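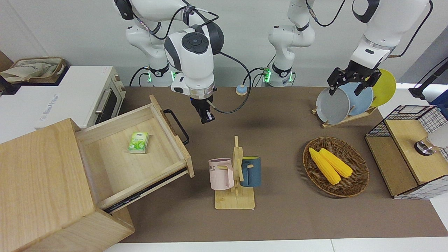
1 min read

TRILLTTON, Thursday, June 5, 2025 — Tonis, a maker of small kitchen storage, today introduced the Manell, a light wooden drawer cabinet for kitchens with little counter space.

The Manell stands beside a dish rack or a toaster oven and holds flatware, towels and other items used at the sink. Its drawer opens fully on black metal slides, and a black U-shaped handle on the front can be gripped with a wet hand. Buyers can choose 3 drawer depths. The deepest takes cereal bowls straight from the rack.

"People dry a bowl and then carry it across the room," said Ruaridh Rankin, head of product at Tonis. "We wanted the drawer right there, next to the rack — and we wanted it to open all the way, so the things at the back get used too."

Tonis tested early versions in 100 homes before settling on the final size. A first run of 1,000 cabinets will ship to stores this month, and some 600 of those are already reserved. A matching shallow tray, the Zou, will follow in December.

The Manell comes assembled, with felt pads for the base. Replacement slides and handles can be ordered from the Tonis parts desk in Trilltton.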